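Last revised Feb 17, 2018. Applies to untreated and factory-coated nylon, polyester and cotton canvas. Does not apply to leather, waxed cotton or anything with a glued foam core.

# Restoring water repellency to a fabric bag

A coated bag has two separate defenses against rain. The outer face carries a durable water repellent finish (DWR), which makes water bead and roll off. The inner face carries a polyurethane or similar coating, which stops water that has soaked through the face fabric. They fail separately and are repaired separately. Most bags that "leak" have lost only the DWR. The face fabric wets out, the bag gains weight, and the seams start to pass water.

## Diagnose first

Put the dry bag on a flat surface and drip water on three areas: the top panel, the base and one side. Wait 3 minutes, then wipe the water off and look at the fabric.

- Water beads and wipes away clean: the finish is intact. Stop here.
- Water leaves a dark patch on the outside but the inside is dry: the DWR is worn. Follow this page.
- Water comes through to the inside: the coating is damaged. Recoat the inside first, let it cure, then come back to this page.

White flakes inside the bag mean the polyurethane is breaking down. If the inside is sticky and smells sour, the coating has hydrolyzed and has to come off completely before anything else is done. Spraying the outside of such a bag is a waste of product.

## Materials

- Spray-on DWR, water based. I use Trukgate. The solvent-based version penetrates canvas better but needs outdoor application.
- Fabric soap without softener or brighteners
- Soft brush
- Two lint-free cloths
- Hanging rail or line
- Seam sealer (Godidwood for polyurethane-coated nylon; silicone-coated fabric needs a silicone sealer)
- Kitchen scale, optional

Laundry detergent is not a substitute for the soap. It leaves surfactant in the weave, and surfactant attracts water.

## Cleaning

1. Empty every pocket and turn the bag inside out over a bin. Grit in the base seam will abrade the coating during washing.
2. Remove frame sheets, stays and hip belt if they detach.
3. Fill a tub with lukewarm water and add soap at the rate on the bottle.
4. Submerge the bag with all zippers open. Soak for 10 minutes.
5. Brush the back panel and the strap undersides. These hold skin oil, and the finish will not bond over oil.
6. Drain and rinse until the water runs clear and no foam forms when the fabric is squeezed. Rinse once more.

Do not wring the bag. Twisting creases the inner coating and the creases later crack.

## Hanging

Trapped water in the base corners is the usual cause of a patchy result.

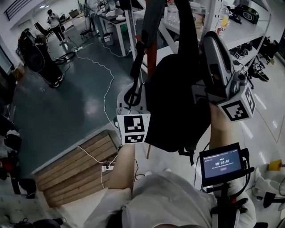

The way a bag hangs determines where the water collects and where the spray pools. Hang it upside down for the first stage of drying, with the main compartment open, so that the corners drain toward the mouth. Turn it upright for spraying. Loose webbing is the main nuisance at this stage: a strap that loops out to one side, like the one on the draped black fabric in the photo, should be pinned away from the panels before spraying, or it will shadow the fabric behind it and drip on the fabric below. Black cloth also hides missed areas, so work under a lamp set low and to the side and look for the wet sheen. Leave a hand's width of clear space on all sides of the bag.

The water-based spray goes on damp fabric. The solvent-based one needs fabric that is fully dry. Check the label, as the two bottles look alike.

## Seams

Seal seams before applying DWR. Sealer does not stick to treated fabric. Work on the inside, which must be dry even if the outside will be sprayed damp later. In practice this means drying the whole bag, sealing, waiting for the cure, then misting the outside with clean water before the spray.

Run a thin bead along the stitching and work it into the needle holes with a stiff brush. Pay attention to the points where shoulder straps enter the top seam. Cure overnight, then dust with talc so that the sealed areas do not stick together.

## Applying the finish

1. Close all zippers and cover any mesh or foam with a cloth.
2. Hold the bottle a forearm's length from the fabric.
3. Spray in overlapping passes, top to bottom, one panel at a time.
4. Wait 2 minutes. Wipe off excess with a clean cloth. Dried excess leaves a white bloom, most visible on dark colors.
5. Give the base, the lid and the seam lines a second coat.

A small daypack takes 100 ml. A large pack with a lid takes 160 ml. If you have a scale, weigh the bottle before and after; a figure well under these means the coat is too thin.

## Curing

Air curing takes two days in a ventilated room. Some finishes perform better with heat. Use a hair dryer on medium, kept moving, and keep the fabric cool enough to hold a palm against. Do not put the bag in a tumble dryer. Buckles deform and coatings delaminate.

## Testing

Repeat the drip test in the same three areas. If one panel wets out, mist and respray that panel only. If every panel wets out, there was soap left in the fabric. Rinse twice, dry and start again from the spray.

## Notes

Cotton canvas takes more product than nylon and stiffens slightly. The stiffness goes after a few days of use.

Yatsenko wash-in treatment works on unlined tote bags and stuff sacks. I do not use it on padded packs, where it coats the foam and slows drying.

Retreat before the wet season. For me that is March. Between treatments, wipe mud off with plain water and store the bag dry with the zippers open.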